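From: Aba Laryea
To: Members' list, Suvomwood Assembly Watch
Date: May 1, 2022
Subject: Re: Notice period for gatherings in Montoya Square

Dear members,

I write on behalf of the coordinating office in reply to the message from Andor Bognár, the relevant part of which is quoted here for those who joined the list after it was sent.

> Andor Bognár wrote:
> The revised public order rules raise the notice period for any
> gathering in Montoya Square from 3 days to 33. They also define
> a gathering as "any group sharing a visible purpose." I would
> like to know whether the office considers silent vigils to fall
> under this wording, and whether we intend to file an objection
> before the rules are confirmed. Several of us stood in the square
> last November with candles and no signs. Would that now need
> a permit?

The office has taken legal advice on both questions. On the first, our counsel's view is that a silent vigil would be covered. The phrase "visible purpose" is not limited to speech, banners or amplified sound, and the police would be free to apply it to people who are merely standing together. The November vigil would therefore have required notice under the revised rules, although it did not under the rules then in force. 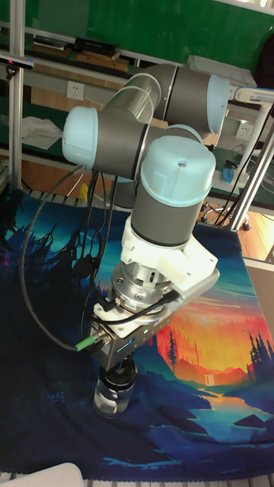
On the second question, the office will file a written objection with the district administration. The draft makes two main points. A notice period of 33 days rules out any timely response to a public event, and the definition is too broad for an ordinary resident to know when it applies. We also ask that the previous period be restored while the matter is under review.

The petition attached to the objection now carries 598 signatures. The administration is obliged to hold a public hearing if a petition reaches 2,000, and we would ask members to circulate it among neighbors and colleagues. Paper sheets may be collected from the office on Flitance Street. Please make sure that each signature is accompanied by a full address, as incomplete entries will be struck out.

Until the rules are confirmed, the existing notice period remains in effect. Members who are stopped or questioned in the square should note the officer's number and the time — and should contact this office the same day.

Comments on the draft objection may be sent to me directly.

Respectfully,

Aba Laryea
Coordinating Office
Suvomwood Assembly Watch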